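Masking the hand in wrist camera views before training

Last updated: April

The wrist camera on our setup always sees part of its own hand. If you train on raw images, the policy can learn to read the hand's pose from the pixels and pay little attention to the room. These are the steps Helmut Petersen and I use on the Pirkberg set, which has 3055 images.

1. Pick 19 images with the thumb in different positions and outline the hand in each by hand. Include the palm.
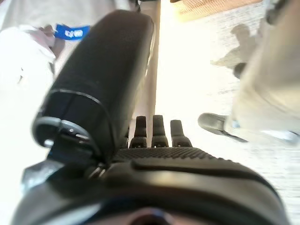 Wrist view with thumb, three fingers and the dotted grip pad.

2. Fit the mask model on those outlines, then run it over the full set. Keep the default threshold for the first pass.

3. Check the masks against bright floor. Glare eats into the edge of the fingers, so grow each mask by 2 pixels.
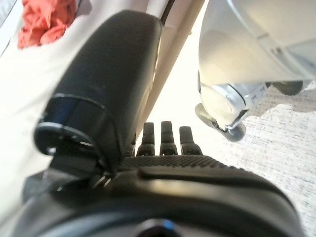

4. Fill the masked area with flat gray. We tried blurring it first, and the policy still picked up the thumb angle.

5. Train one policy on raw images and one on masked images, with the same seed. Ours ran for 1274 steps each. The masked one did better after we moved the table, and slightly worse when we left it alone.

Dinesh Suvarna keeps the mask script in the Reddy folder.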